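Kerkik upper arm blood pressure monitor

Checking your blood pressure at home is one of the simplest things you can do for your heart, and the Kerkik makes it a pleasure. Slip on the cuff, press the one big button and sit still until it beeps. Laurier Lemieux has been using ours at breakfast since March and now takes it on holiday!

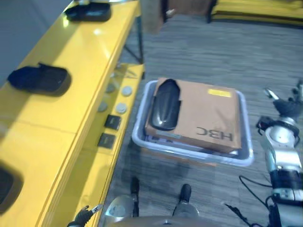

The numbers are what we like best. They are tall, black and set on a yellow background, so you can read them without hunting for your glasses. Black on yellow is hard to miss, as you'll know if you've ever looked at dark shapes on a bright yellow table like the one in the photo, and it works just as well on a small screen at seven in the morning. The light behind the numbers goes off by itself after a minute.

Cuff and fit

The Carretero cuff comes in two sizes, medium and large. Do measure round the middle of your upper arm before ordering, as a cuff that's too tight tends to read high. It goes over bare skin, and the coloured line should sit on the inside of your elbow.

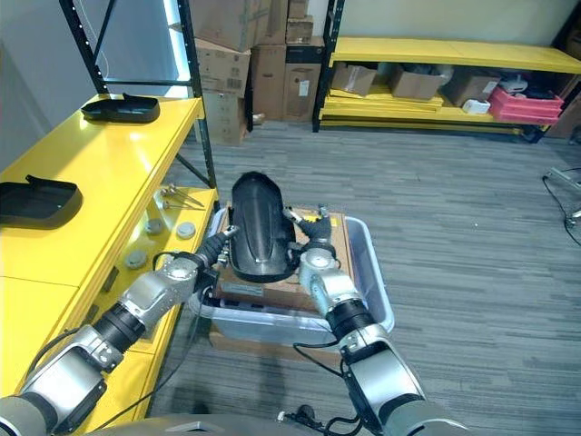 Both sizes wipe clean with a damp cloth. The tube pushes in on the left and can be replaced on its own (part 116) if the cat gets at it.

Memory

There's room for 800 readings, shared between two people, with a morning average and an evening average for each. You can copy them out by hand or send them to the free Masix diary, then print a page to take to your surgery.

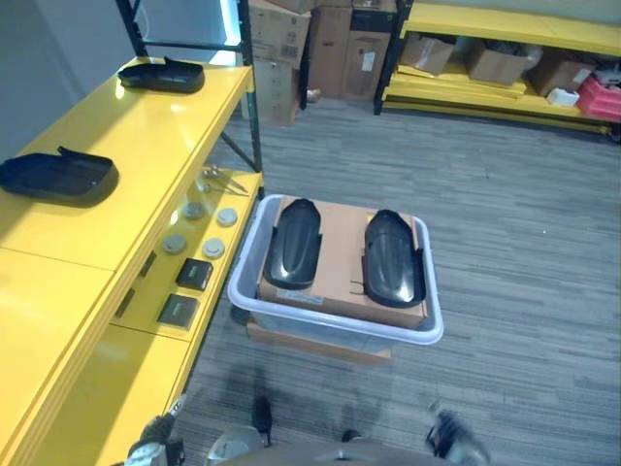 If the monitor shows high readings for several days running, talk to your GP or pharmacist, and please don't change your tablets on your own.

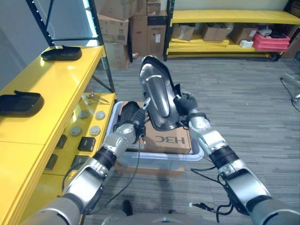
The Kerkik comes with a soft Mandarine pouch, four AA batteries and a printed guide in large type. Take the batteries out if you're putting it away for the summer. A clear plastic bin like the one in this picture is a lovely place to keep it, with the spare cuff alongside, and even a dark pouch shows up through the side.

In the box: monitor, cuff, pouch, batteries, guide. Mains adaptor sold separately.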